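Folding by Example

At Sostley, a robot learns to handle laundry from people who steer it by hand. Each attempt is stored as a demonstration: video from a camera at the wrist, joint positions and the operator's commands. The current set calls for 400 demonstrations with green cloth on a gray tabletop, recorded in blocks of 50.

"The wrist view is where the model gets most of its information about edges," says Annatjie Oosthuizen, who runs collection. "An overhead camera loses the hem once the arm is over it."

Gripper opening is logged at every time step – the same view of a hem calls for different commands depending on whether the fingers are apart or closing.
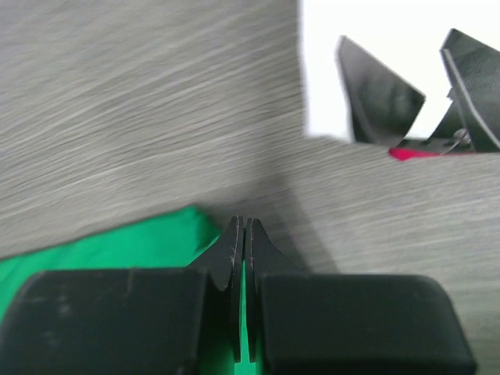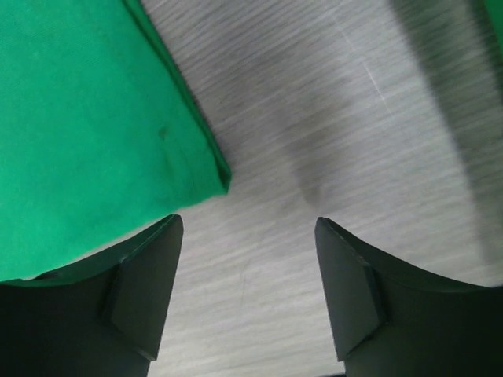 Wrist-camera views, with green cloth in each. 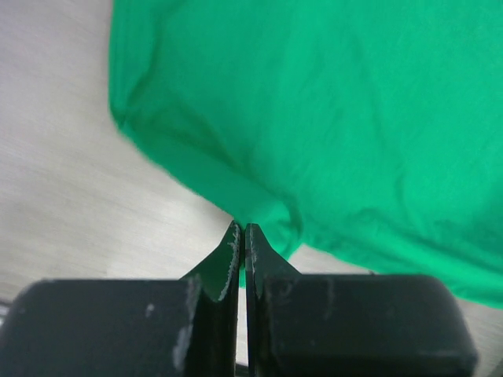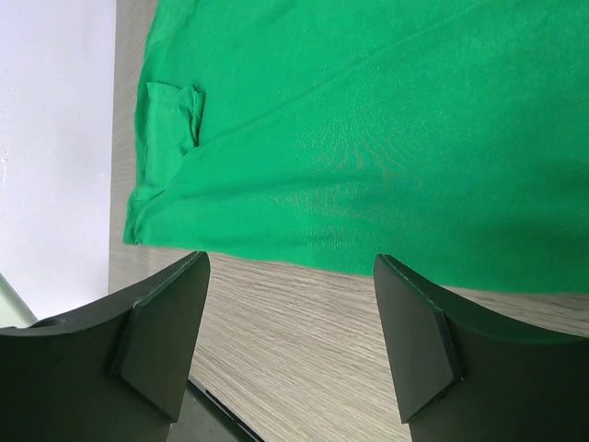 What gets thrown out

Thibault Hervieu reviews the recordings. In the block that ended in March he rejected 38, mostly for long pauses in which the operator was deciding what to do next. A model trained on pauses learns to pause. Failed grasps stay in if the operator recovers within 3 seconds, and are tagged so that they can be weighted separately.

Blur is a harder call. Fast wrist motion smears the table texture, and early filters at Sostley dropped those frames. Hervieu took the filter out, on the grounds that the arm will see the same blur when it runs on its own.

The next set, named Vorkunum, keeps the table and changes the fabric. Oosthuizen expects thin knits to need the most recordings.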